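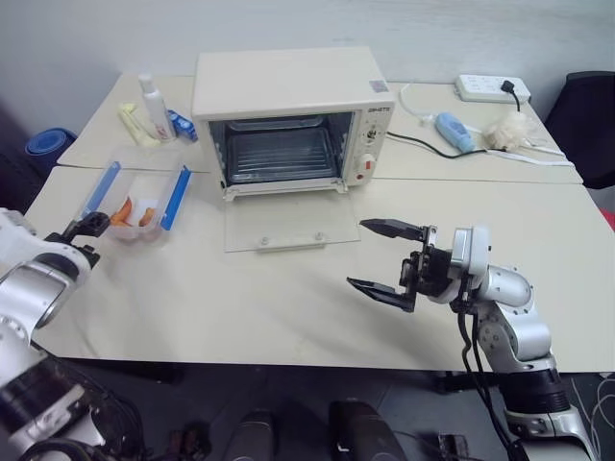
Chowdhury does not believe the wider gripper does anything the narrow one cannot, and told us as much when she read an early draft: the gain we had put down to finger opening could just as well come from the operators having had another month of practice. We think she is at least partly right, and this section has been rewritten with her objection in mind.

Figure 1. Bimanual station with the two-finger grippers, toaster oven door open. The right gripper is held open toward the door; the left is beside the food container.

4.2 Does finger opening matter?

The claim we set out to test is a common one in sales material and, less excusably, in papers. It says that a parallel gripper with a larger opening is more forgiving, so that small errors in arm position cost fewer failed grasps. The Biltgate gripper opens wider than the Plerkau, and both bolt to the same wrist plate, which makes the pair a reasonable place to look. We kept the arms, the controller and the camera positions fixed and swapped only the grippers, on both arms at once.

The task was to open the oven door, move the food pieces out of the container and onto the wire rack, and close the door again. We chose it for the door. A hinged door punishes a gripper in ways that lifting a block from a bare table does not: the fingers have to follow an arc, and if they hold too firmly the whole oven slides. Each attempt was scored from the recorded video by two people working apart, Parisi and Inga, and where they disagreed the attempt was scored as a failure. This is harsh, and it lowers the numbers for both grippers.

We kept 581 attempts after removing those in which the controller stopped for reasons of its own. Of these, 192 failed at some stage. Split by gripper, the failure rates differ by 3 percentage points in favor of the Biltgate. Before anyone quotes that figure, it should be said that the difference shrinks when the first session of each operator is left out, and that we did not balance the order of the grippers as well as we should have. The Plerkau went on first for most operators. Practice and opening width are therefore tangled together, and no amount of statistics after the fact will pull them fully apart.

Where the failures happen is more useful. With the Plerkau, most of them come at the container, when a finger pushes a food piece against the side wall and the grasp closes on nothing. With the Biltgate they move to the door. The longer fingers reach the edge of the glass well enough, but they flex during the pull, and the wrist force reading then lags behind what the door is doing. An operator watching only the head camera cannot see this. Ccori, who ran the largest share of the sessions, learned to back the arm off slightly before pulling. That helped her a great deal, and it is exactly the sort of skill that ends up credited to hardware.

We also tried softer finger pads from Baumgartner on both grippers, for a small number of attempts that are not part of the total above. They held the food pieces better and the door worse. The sample is too small to say more, and we would rather not report a rate.

4.3 The controller as a hidden variable

A second worry is the Urkar controller. Its grip force setting is a bare number with no unit, and the same setting does not give the same force on the two grippers. We matched them by squeezing a load cell at the start of each session. By the end of a long session the Plerkau had drifted low, and the Biltgate had drifted too, though less. Roughly 559 of the attempts fell inside the force band we had set beforehand. Dropping the rest leaves the ordering of the grippers as it was and widens the error bars.

Jacquet has argued that published gripper comparisons without a force check should be set aside entirely. We would not go that far, but we no longer trust small differences in them, and we include our own in that. A reader choosing between these two grippers should look first at finger stiffness and at how the force setting holds over a working afternoon. The opening width is the easiest number to find on a data sheet, and on our evidence it predicts very little about a task with a door in it.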